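Why Do We Put Fruit in Bowls?
A kitchen table explainer for curious kids

Think about the last time you ate strawberries at home. Were they in a bowl? 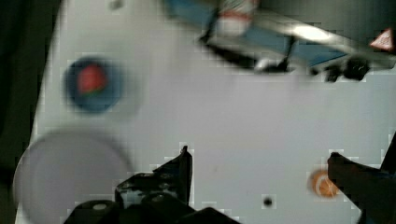
I bet they were! Bowls are one of the oldest tools people have, and they are so ordinary that we hardly ever stop to look at one. So let's stop and look. We're going to find out why a bowl is round, why it has high sides, what a plate can do that a bowl can't, and why a strawberry looks so very red when you set it down in something blue.

What does a bowl do?

A bowl holds things in. That sounds too easy, doesn't it? But try this. Put a grape on a flat table and give it a tiny push. Off it rolls, and if you're slow it ends up under the fridge. Now put the grape in a bowl and give it the same push. It rolls up the side a little way, slows down, and rolls back.

The thing that brings it back is gravity. Gravity pulls everything down toward the ground. When the grape climbs the side of the bowl it is going uphill, so gravity slows it down and then tugs it back toward the lowest spot. A flat table has no lowest spot, so the grape just keeps going until something stops it (usually the edge, and then your foot).

A strawberry is harder to roll than a grape. It has a wide end and a pointy end, so it wobbles along in a curve. Try it on a clean tray and see where it goes!

Why are most bowls round?

You can find square bowls in shops, and some of them are very nice. But most are round, and there are good reasons.

Long ago people made bowls from clay with their hands, pressing and turning, pressing and turning. When you turn something while you shape it, it comes out round. Later came the potter's wheel, which spins the clay for you. My neighbor Svatopluk Tichý has one in his garage, and he let me try it last November. My first bowl flopped over like a tired hat. My second one stood up, and it lives on my desk and holds paper clips.

Round bowls are also easy to clean. A spoon can scrape all the way around without getting stuck, and so can a sponge. In a square bowl, the last bit of yogurt hides in the corners.

And a round bowl has no front or back. Whichever side of the table you sit on, it's the same bowl.

Bowl, plate or lid?

A plate is a bowl's flatter cousin. It spreads food out so you can see it and cut it. You wouldn't want to cut a pancake in a deep bowl, because your knife would keep bumping the sides. And you wouldn't want to carry soup on a plate!

A lid does a different job. It keeps food from drying out, and it keeps flies off. Some lids are see-through, or a bit milky, so light comes through but the shapes behind look fuzzy. There is a word for that: translucent. Say it out loud, it's a lovely one. TRANS-LOO-SENT. Wax paper is translucent, and so are lots of shower curtains. A window is transparent, which means you can see clearly through it. A wooden door is opaque, which means no light gets through at all.

Go on a hunt around your kitchen and see if you can find one thing of each kind.

Why does red look so bright on blue?

Here comes my favorite part. Find something red. A strawberry is perfect, but a toy one or a red block works too. Put it on a red or orange cloth and look at it. Then put it in a dark blue bowl and look again.

The red thing hasn't changed one bit, but it seems to jump out at you. Your eyes and brain are always comparing colors that are next to each other. When two neighbors are very different, you notice the difference first. When they are alike, they blend together. This is called contrast.

There are two kinds of contrast helping in the blue bowl. One is color, red next to blue. The other is light and dark, a bright thing against a deep navy background. Painters have used both tricks for ages. So do the people who design road signs, and that's why so many of them have a red border with white in the middle. You can spot one a long way off.

Now try it the other way. Put a white egg on a white plate. Where did it go? You can still find it by its shadow, but you have to look harder.

A few things about strawberries

The little specks on the outside look like seeds, but each one is really a tiny dry fruit with a seed tucked inside. Botanists (plant scientists) call them achenes. You say it uh-KEENS. A big strawberry can have 200 of them.

The green leafy cap on top is called the calyx, and it protected the flower bud before the fruit grew.

Strawberries don't get any sweeter after they are picked. A banana can ripen on your counter, but a strawberry is as sweet as it will ever be, so choose the ones that are red all over.

Wash them just before you eat them. Wet strawberries go soft quickly.

Try it: the bowl race

You need a bowl, a plate, a grape, a strawberry and a helper.

Put the grape in the bowl. Carry it across the room and back, walking fast. Did it stay in?
Now put it on the plate and do the same walk. Don't run, please!
Do both again with the strawberry.
Draw a picture of what happened each time.

A reader named Pentti Hämäläinen wrote in to say he tried it with a boiled egg and got all the way to the garden with the plate before it rolled off. Can you beat that?

When you're done, rinse the fruit and eat it.

Words to remember

Gravity: the pull that brings things down toward the ground.
Translucent: lets light through, but looks fuzzy.
Opaque: lets no light through.
Contrast: how different two things look side by side.
Calyx: the green leafy part on top of a strawberry.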